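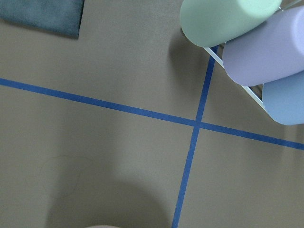 Ticket 1632
Status: Solved
Product: Staltix tabletop arm, wrist camera, two-finger gripper
Opened by: Hamish Lennox
Handled by: Sheena Dunbar, Dummont support desk
Opened: October 2019

Hamish Lennox wrote:

Good morning. Since we changed the fingertips on our arm, the gripper goes to the wrong position when it picks a cylinder from the white rack. The error is always to the same side. On the green one it still closes well enough, but on the lavender one it touches the end of the cylinder and the arm stops with the message "contact before target".

What I did already:
Restarted the controller two times.
Cleaned the lens of the wrist camera with a dry cloth.
Checked the screws of the new fingertips. They are tight.
Loaded the backup of the pick program. No change.

The blue tape cross on the table is our reference for the work area. When I send the arm to the saved point "cross center", the camera picture does not have the crossing in the middle. It is a little to the right. I attached the picture from this position. I don't know if this was so before, because we did not keep an old picture.

Sheena Dunbar replied:

Hello Hamish, thank you for the clear report. The crossing is right of center in your picture, I agree. This alone does not tell us if the camera moved or if the saved point is wrong, so please do the following test.

1. Move the arm to "cross center" at the normal height.
2. Turn only the last joint by 9 degrees, first one way and then the other way.
3. Look if the crossing turns around one point in the picture, and write down where this point is.

Also, which light setting do you use? There is a big dark shadow at the bottom of the picture, on the side of the gripper, and a softer one next to the rack. With the Guline vision module, a shadow can be taken for the edge of a part when the threshold is low.

Hamish Lennox wrote:

Test is done. The point does not stay in the middle of the picture, it is clearly to one side. The threshold is 16. I did not change it, I think it is the factory value.

One more question. There is a thin curved mark on the table, in the lower left part between the tapes. It is very faint. Can the camera take it for an object?

Sheena Dunbar replied:

The mark is too weak for this, and it is far from the rack. You can leave it. The dark cloth in the upper left corner is also outside of your search area, if the area is still the one from the setup sheet.

The test says that the camera is turned a little in its bracket. To change the fingertips one must push against this bracket, and the small clamp screw can give way. Please loosen the clamp, press the camera flat to the stop, and close it again. Then run the hand-eye calibration with the Espinoza board, not with the tape. The tape is good for a quick look – it is not exact enough for the calibration.

After this, teach "cross center" again and save one picture of it with the program.

Hamish Lennox wrote:

The clamp was loose, I could move the camera with one finger. I fixed it and made the calibration. The first run failed because the board was too near, the second run passed. Then I let it pick and put back 400 times on low speed, all three colors, without a stop.

I also raised the threshold a little and put it back after. It made no difference for us.

Sheena Dunbar replied:

Very good. Please check the clamp again in December, and every time the fingertips are changed. I will add this step to the sheet for the fingertip set. I close the ticket now – if the message comes back, reply here and it opens again.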